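Notes for the Semau session, slot 5. Speaker: Zubaida Rizvi

Start with who this is for: people who run a bench with an arm on it and share that bench with other people. If you have a fenced cell, most of this is already covered by your own site rules.

Say early that the Brotia bench rules are house rules. They sit underneath whatever standard your site works to and don't replace a risk assessment. Copies at the back of the room.

Rule one is the stop. Whoever is at the bench can reach it without leaning across the work. If they have to lean, the bench gets rearranged before power goes on.

Rule two, cables. Any cable that moves with the arm gets run through its full travel by hand at the start of the day. Look for loops that could catch on a peg, a rail or a handle. Pause here and let them look at the slide.

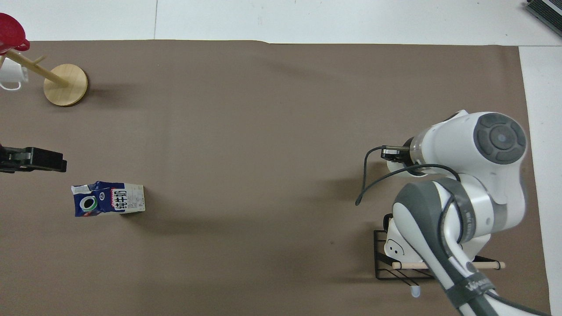 Shanti Kushwaha wrote back on the draft that the cable check should be done again every time the objects on the table change, and that once a day is too loose. She would put it on the same line as the speed check so it can't be skipped.

I agree with her and the August version will say so. Mention that the old wording came from Quartey, where the table layout stayed fixed for weeks.

Rule three, speed. New task, new object or new person means reduced speed for the first 60 cycles. Write the number on the sheet and initial it. Don't go into how we picked 60 unless asked.

Rule four, what's on the table. Only things the task needs. Mugs used for a task are never used for drinking, and get marked on the base. Food cartons go in the bin at the end of the week, opened or not. Laptops stay outside the reach line, lid open or shut.

Rule five, hands. No hands inside the reach line while the arm is enabled. Holding still doesn't count as off. Say this one twice.

Likely question: who signs off a change to the layout? The person running the bench, plus one other.

Leave five minutes for questions, then hand over to Ristitz.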